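Jostine two-arm bench kit

Bench kit for home builders and shared workshops
Sold by Culledine
Kit price: £400 (arms not included)
In stock, sent out from the Culledine store room

Overview

The Jostine is a table and enclosure for anyone building with a pair of small robot arms. It gives you a flat white work surface, metal rails to fix things to, a front panel for both arm bases, and three plain walls to keep the background clear for the cameras. You supply the arms, the computer and the power supplies.

It was drawn up by Bakari Masanja and Wafula Langat for their own use in a shared workshop. Masanja had been clamping his arms to a kitchen worktop and found that the bases crept out of place over an evening. Langat wanted something that could be taken apart and put in a car. The first one went together in September and is still in daily use. The version sold here has the same layout with thicker side rails.

What is in the box

Tabletop, white, in one piece
Front panel, white
Front rail, aluminium
Side rails, left and right
Back wall and two side walls
Corner brackets
Two camera mounts, white
Two camera cables, purple
Bag of bolts, nuts and washers (193 pieces, with spares)
Printed build guide, 28 pages
Hex keys

What you need to add

Two arms with a flat base plate. The front panel is drilled for the common hole patterns, and the build guide has a full-size template you can lay over your own plate to check. If your plate does not match, the panel can be drilled with an ordinary hand drill.

A solid table or a pair of trestles. The kit weighs 23 kg without arms, so ask someone to help you lift it.

Working with cloth

Most of the questions we get are about folding cloth, which is what Masanja and Langat use theirs for. The arms are mounted at the near side and reach in over the surface, so one can work on the cloth while the other stays clear of it. Dark cloth shows up well against the white top. Very thin white cotton does not, and for that we sell a grey mat, listed under spares.

The camera cables are long on purpose. Leave a loose loop beside each arm so that the cable does not pull tight at full reach, and tie the rest down behind the front panel. If the loop is too short, the plug at the camera end is the first thing to suffer. 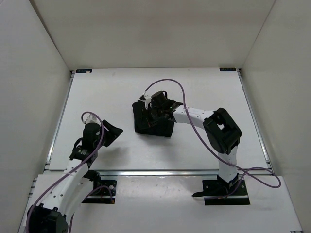

Putting it together

Allow one afternoon. Two people will find the walls easier, but one person can manage the rest.

1. Lay the tabletop face down on a blanket and bolt on the side rails. Leave the bolts finger tight.

2. Fit the front rail and check the corners with a square. Tighten everything.

3. Turn the table over and fix the front panel to the front rail.

4. Bolt the base plates to the front panel. Use the large washers under the nuts.

5. Fit the corner brackets at the far end, then stand the walls up. The back wall goes in first.

6. Put the camera mounts on the wrists and run the cables. Move each arm by hand through its full range with the power off before you tie anything down.

Keep hands and faces out of the enclosure when the arms are powered. In a shared workshop, fit a stop switch within reach of the front edge. The kit does not include one.

Controllers

The front panel has room behind it for two controller boards. Langat runs both arms from one El Ouafi board, and the guide gives his wiring. Masanja uses a Nuvia board for each arm. Both work. The single board takes less space but needs a larger power supply.

Care

Wipe the top with a damp cloth. Avoid solvent cleaners, as they leave dull patches which the cameras pick up. Check the base plate bolts after the first few hours of use and then once a month.

Spares

Grey surface mat
Camera mount, single
Purple camera cable, single
Replacement tabletop
Bolt bag

Delivery and returns

The kit travels in two flat boxes. Please check both before signing and tell us about any damage within a week. Unused kits can be returned in their boxes within 28 days. We cannot take back a front panel that has been drilled.

Collection is possible in the afternoon if you write to us first. Bring a vehicle that can take the back wall lying flat.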